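Station Inspection Checklist -- Bottle-to-Bin Demonstrations
Station: Granda, two arms
Inspector: Hilde Michiels
Operator: Jomar Bautista
Task set: Altix, August

1. Emergency stop reachable from operator position. PASS.

2. Arm status lights on before motion enabled. PASS.

3. Arm cables clear of full joint travel. PASS WITH COMMENT. Overhead run on the right arm needs a second tie point. Assigned to Irfan Marwat.

4. Walkway behind table marked. FAIL. Floor tape worn through. Replace before the evening shift.

5. Tabletop border secure, no raised screws. PASS.

Work area during episode 3822, yellow bin and orange containers:
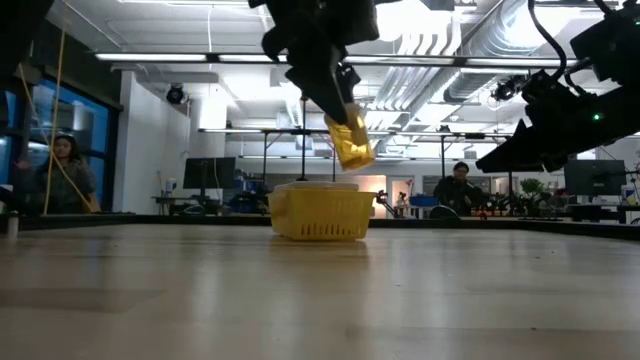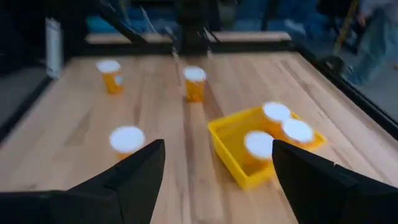
6. Gripper fingers free of cracks and residue. PASS. Left finger pad replaced at 83 cycles over limit -- log the next change on time.

7. Wrist camera mount torque. PASS.

8. Camera focus. COMMENT. Soft focus is acceptable for training up to the limit in the Keltwood spec. Recheck after lens cleaning.

9. Start positions varied between episodes. FAIL. Three episodes in a row used the same layout. D. Tiongson to discard two and re-record.

10. Failed grasps kept and labeled. PASS. Do not delete them; the policy needs recovery examples.

11. Episode ends with both arms at rest. NOT CHECKED.

Reinspect items 4, 9 and 11. Send results to Maricel Mercado.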